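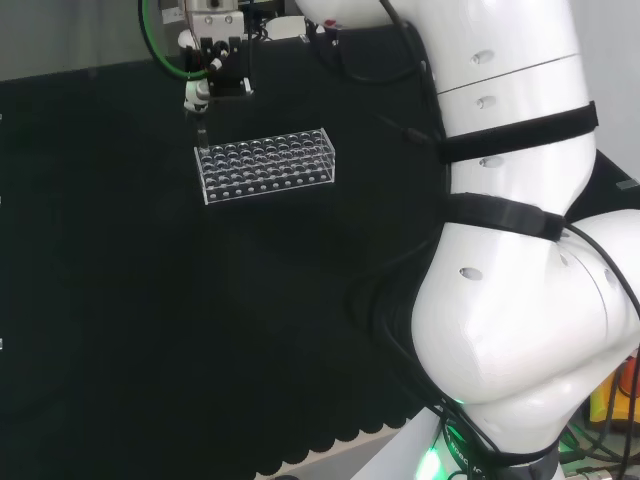 Tamine: Progress Report to the Wainwright Fund
Reporting period: July to year end
Prepared by Ayanda Nkosi, software lead
2019-01-01

Summary

We said we would deliver a planner that can load glass and plastic tubes into a clear acrylic rack without a human standing next to it with a hand over the stop button. We have the planner. The hand is still over the stop button, but it has relaxed a good deal, and on most afternoons it belongs to somebody reading email.

Of the five deliverables in the grant agreement, 3 are finished, one is late, and one has changed shape enough that we would like to talk to you about it before the next payment. The details are in the sections below, in the order they appear in Annex B.

Deliverable 1: Motion planning with two arms in a shared workspace. Finished.

The planner treats both arms as one problem when they are close together and as two separate problems when they are not. The first version treated them as one problem all the time, and was so careful about it that Kyrylo Marchuk could make coffee between the request and the first movement. Planning is now fast enough that he has had to find other times for coffee.

The part that took longest was the cables. The collision model that ships with an arm describes a bare arm. Ours have bundles strapped along the outside, and the straps let the bundle bulge when the elbow folds. Kyrylo added a padded envelope around each link that grows with joint angle. It is crude and it works. He tried a proper cable simulation for most of a month first, and we have kept the code in a branch named "beautiful" as a warning to others.

Deliverable 2: Detection of transparent labware. Late.

Our proposal contained the sentence "transparent objects present known difficulties." I would like to thank the reviewers for letting that go by. A clear rack on a table gives the depth camera nothing much to hold on to. It reports the table behind the rack, or a point somewhere in the room, with equal confidence.

Selvaraj Matubbar has moved us off depth for this task. The detector now finds the grid of holes in the color picture, fits the known rack model to it, and works out the pose from that. We cover the table with a black cloth, which gives the acrylic edges something to stand out against. The cloth has a scalloped border. For two weeks the detector was very interested in the scalloped border, having concluded that a row of evenly spaced curves was the front of a rack. Selvaraj retrained it with the border included as a negative class, and it has since lost interest.

What remains is the partly filled rack. Once tubes are in, the pattern of holes is broken up and the fit sometimes slides over by exactly one column. The result is a very precise placement in the wrong hole. We are adding a check against the outer corners of the rack, and expect to close this deliverable next quarter.

Deliverable 3: Recovery behavior. Finished.

When an insertion meets more force than expected, the software now backs out, looks again, shifts the target slightly and makes a second attempt. After that it stops and asks. The earlier version did not stop and ask. It had a retry limit of 20, set by me on a day when I was feeling optimistic, and watching it use all of them was a useful experience for the whole team.

The log now records why each attempt was abandoned in words a technician can read. Kaisu Hirvonen rewrote every message after finding that the most frequent one in the old log was "unexpected state: OK."

Deliverable 4: Operator tooling. Finished.

The operator screen shows the planned path, the rack pose the detector believes in, and a single button to approve or reject. Handa, our pilot laboratory, asked for fewer buttons, then for the buttons we had taken out, then for a page where the second set of buttons could live out of sight. That page exists. The usage log says it has been opened by one person, who is Kaisu.

Replay has been the real success here. Any run can be played back against a newer version of the software, so we can see whether a change would have helped with last month's mistakes before trying it on hardware. This started as a debugging script and was not in the proposal. We would be glad if you pretended it was.

Deliverable 5: Transfer to a second site. Changed.

The agreement says we will install the full system at Fekwood. Fekwood has since rearranged its laboratory, and the bench we measured is now a doorway. Arsen Tkachuk visited and came back with new measurements, and the opinion that a doorway was out of scope.

We propose to transfer the software alone and run it on the single arm Fekwood already owns. It would test whether the planner and detector work outside the room they grew up in, which is what the deliverable was for. It would not test the two-arm coordination. A revised description is attached as Annex D and needs your approval.

Risks

Calibration drift between cameras and arms remains our most common source of trouble. The present routine requires someone to remember to run it. An automatic check at startup is written and waiting for review, where it has been waiting for over a month. The reviewer is me.

Much of the detection code is also understood by Selvaraj and no one else. Kaisu is working through it with him and writing down what she learns, including a file of constants that had only ever been described as "good."

Budget

Spending is under plan, mostly from travel that did not happen on account of the doorway. We ask to carry the balance forward to cover Selvaraj's time on partly filled racks. The itemized sheet is in Annex C.

Requested from the Fund

Approval of Annex D.
Approval to carry forward the travel balance.
A date for the midterm demonstration, preferably after the one-column problem is fixed.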